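Speaker notes: Part-time hours and what the headline jobs numbers leave out
Regional labor market breakfast, Stirnness. Slot is 8:15 a.m., 25 minutes plus questions.

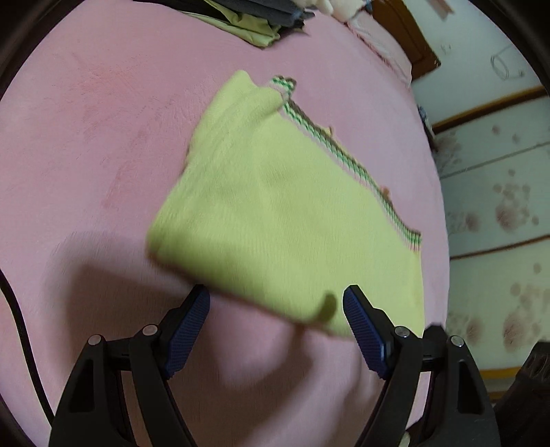
Thank Yannick Huet for the invitation and for sharing the county survey file. Mention that the full tables are in the handout, so people don't need to copy down numbers.

Opening

Start with the unemployment rate. Most people in the room will have seen the January figure and will know it went down. Say that I have no argument with the figure. It counts people who have no work and are looking for it, and it counts them well.

Then the point of the talk. A person who worked one paid hour in the survey week counts as employed. So does a person who worked 50. When we say employment is up, we are adding those two people together.

Slide 2 - Who counts as part-time for economic reasons

Read the definition slowly. These are people who work under 35 hours a week, want full-time work and are available for it. They are part-time because their hours were cut or because part-time was all they could find.

People who choose part-time work are a separate group. Students, parents of young children, people easing into retirement. Don't let the two get mixed up in the questions later. It happened in Plerov and we lost ten minutes to it.

Slide 3 - The local survey

1682 workers answered. All of them live in Stirnness or in one of the towns within commuting distance, including Campos. Response was weaker among people under 25, and the weights only partly fix that. Say so before someone asks.

Main result: about 300 of them said they were working part-time and wanted more hours. None of these people show up in the unemployment rate.

Pause here. Let them look at the bar chart. The tall bar is retail, then food service, then home care.

Slide 4 - Schedules

Among those who wanted more hours, 70 percent said their weekly hours changed from one week to the next. I expected this to be high but had guessed closer to half.

Explain why it matters for a household. Rent is the same every month. Child care often has to be paid for whether or not the shift happens. A second job is hard to hold if the first one posts its schedule on short notice.

If time allows, read the quote from the home care worker in Campos: "I could do a second job if I knew on Monday what Friday looked like." Skip it if we started late.

Slide 5 - The Skumitz warehouse

Many people here will know this one. When Skumitz opened its second building, the announcement was all about jobs created. The jobs were real and people were hired. Most of the first group came in on 24-hour contracts, with the chance to pick up more shifts in busy periods.

Be fair to the company. The manager met with us, answered everything we asked and has since moved part of the floor staff to full-time. She also said turnover was lower in that group, though she didn't want to put a number on it and I shouldn't either.

The question for the county is what gets written down when a new employer comes in. At present the agreement form asks for number of jobs. There is no line for hours.

Slide 6 - Why employers do it

Keep this short. There are people in the room who run payroll and know more than I do.

Demand moves up and down during the week, and short shifts let a store cover the busy times. Benefits often start at a certain number of hours, so there is a cost jump when a worker goes over it. Some managers told us they had never looked at whether they could combine two part-time positions into one. The software they inherited was set up for short shifts and they left it alone.

Slide 7 - What could be done

I have 2 suggestions and they are both small.

First, report hours along with jobs. Add one line to the county agreement form and one to the quarterly bulletin. Yannick Huet thinks the bulletin change can be made without new money. Check with him before the talk that I can say that out loud.

Second, offer extra hours to current part-time staff before hiring new part-time staff. Some employers in Plerov already do this by habit. It doesn't need a law to try it, and I am not here to argue for one.

Likely questions

Is this getting worse? We can't tell from one survey. The national series goes up in recessions and comes down slowly afterward. For this county we need a second round of data.

What about gig work? The survey asked about it, but the answers were messy. Some people counted driving as a job and some didn't. I left it out of the main tables.

Would people really take full-time work if offered? That is in the question wording - they had to say they were available. Point to page 4 of the handout.

Close by 8:40. Survey forms go on the table by the coffee. Remind people that the slides have a typo on the Campos row, the column heading should read "usual hours" and not "actual hours."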